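Ticket: pose jumps on right gripper, handheld demos, living room set
Project: Cilow
Component: marker tracking / replay
Status: open, workaround in place
Opened: 2023-01-06

Problem

Replay of the handheld demos goes wrong on the right side only. Left trajectory is smooth, right one jumps sideways for a few frames and then snaps back. Policy trained on the full set copies the twitch. Of 120 demos in the batch, 24 have at least one jump bigger than our 2 cm limit. Didn't see this in the kitchen set, same grippers, same cubes.

Not a crash, nothing in the log from Pendico (the tracker). It reports a valid pose all the way through the jump, so the filter never drops it.

Steps to reproduce

Load any of the flagged demos. Run replay with smoothing off. Plot right gripper position against time, look at the part where the hands come together low down, near the floor. Usually shows up there. With smoothing on you get a bump instead of a spike and it's easy to miss — that's how it got into training in the first place.

What I tried

1. Recalibrated the head camera. Reprojection error was fine before and fine after. No change.

2. Swapped the cubes left to right. Expected the problem to move with the cube. It did not, still the right side. So not a bad print and not a wrong ID in the config.

3. Checked cube-to-fingertip offset on both grippers. Right was off by a hair, fixed it, jumps still there. Keep the fix anyway.

4. Turned exposure down. Better! Not gone. Went from 24 flagged to 17 when I redid the same tasks with the same operator. Small sample, don't quote that one.

5. Detector corner refinement on. Slower, slightly less jitter on both sides, same jumps.
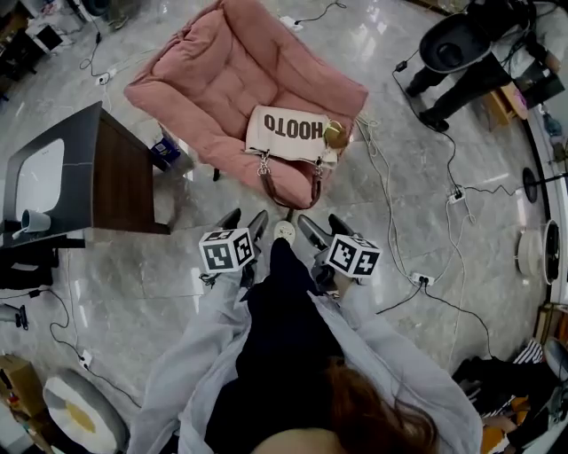 6. Wrote out the number of cube faces detected per frame. This was the usefull one. Nearly every jump starts on a frame where only one face of the right cube is picked up. With one face the solver has two possible poses that fit almost equally well and it flips between them. With two faces it has no choice to make and stays put.

So the floor glare and the exposure matter only indirectly, I think. Washed out face = one face left = flip. Haven't proved the glare part. Could be sleeve or wrist angle covering a face too, I didn't separate those.

Workaround (in the branch now)

When only one face is visible, keep both candidate poses and take the one closer to the previous frame. If the gap lasts longer than half a second, mark the segment as unusable instead of guessing. Reran the whole batch from stored video, no re-recording needed. Flagged demos down to 2, both have long stretches with the right cube not seen at all. Threw those out.

Retrained on the cleaned set with the Mollel config, otherwise identical settings and seed. Twitch is gone in replay. On the arm I've only had time for a short run, pick and hand over, looked normal. Need a proper eval before anyone puts it in the paper draft.

Still open

— Kitchen set was never checked with the face count script. No visible jumps but should be run, smoothing was on for all of it.

— Does the fix hurt fast motion? Closest-to-previous could lock on to the wrong pose if the very first frame is wrong. Suggest requiring two faces at the start of every demo, operator holds still for a second before moving.

— Matte floor mat under the work area, cheap test. Same tasks, mat and no mat, exposure fixed. That would settle the glare question.

— Covano export still writes the old poses if you don't clear the cache. Clear teh cache. Lost an afternoon to this.

Leaving ticket open untill the mat test is run. Script is in tools, called face count, takes a demo folder and spits out a csv.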